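Notes for the session on callbacks and saved data, from me (Misaki Yokoyama) to all of you who've got your first window working and now want it to do something useful.

Last time we put two buttons and a text box on a blank window in Skamero and pressed Run. Nothing happened when you clicked the buttons, which upset a few of you! That's fine. A button doesn't do anything until you give it a callback, and a callback is just a function that runs when somebody clicks.

## Where the callback goes

Open the script that sits beside your layout and scroll to the bottom. You'll find an empty function for each button, named after the button's tag. If you left the tags as `button1` and `button2`, go back and change them now (I use `btnLoad` and `btnPlot`), then save the layout again so the names update.

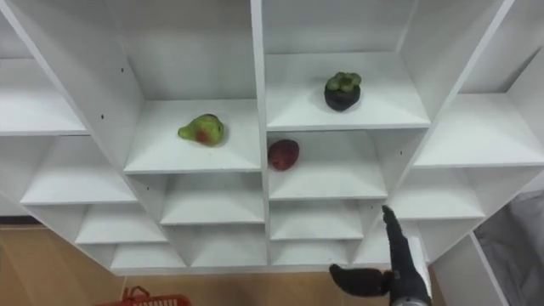

Inside the load function, put these lines:

```
data = readTable('gunach.csv');
store(window, 'data', data);
setText(txtStatus, 'Loaded');
```

The middle line is the one people forget. Any variable you make inside a callback disappears when the callback finishes, so `data` has to be stored on the window itself. I spent a whole afternoon in my first year hunting for a variable that had simply gone out of scope, and I still grumble about it.

## Getting it back out

In the plot function:

```
data = fetch(window, 'data');
plot(axMain, data.time, data.level);
```

The Gunach file has 3489 rows, and the plot gets pretty crowded in the middle. To see only the first part, use `data(1:1020, :)` and store the result under a different name. Please don't overwrite `data`, or you'll be reloading the file every time you want the rest of it back.

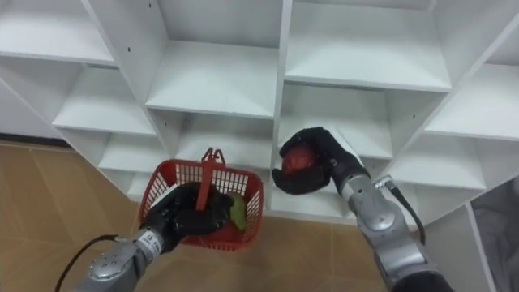

*White cubby shelving with peg holes along the dividers.*

## Adding a slider

Drag a slider onto the layout, tag it `sldSmooth`, and set its minimum to 1 and its maximum to 100. Start it at 55 so there's something to see straight away. Its callback reads the value, rounds it (sliders love handing you decimals) and calls the smoothing function from the Jarkis toolbox:

```
n = round(getValue(sldSmooth));
data = fetch(window, 'data');
plot(axMain, data.time, smooth(data.level, n));
```

If you move the slider before loading the file, you'll get a red error about an empty value. Wrap the plotting in an `if` that checks whether `data` is empty, and write a friendly message to the status box instead.
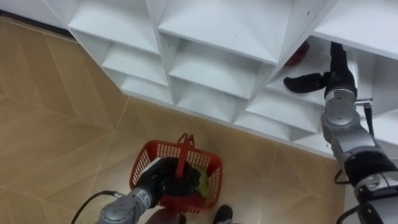 *Red basket and white shelf unit, seen from above.*

## For the Onishi lab

Bring a working window with load, plot and smooth. Colour and font are up to you, but keep the labels readable. Send me the layout file and the script together in one folder, as one won't open properly without the other.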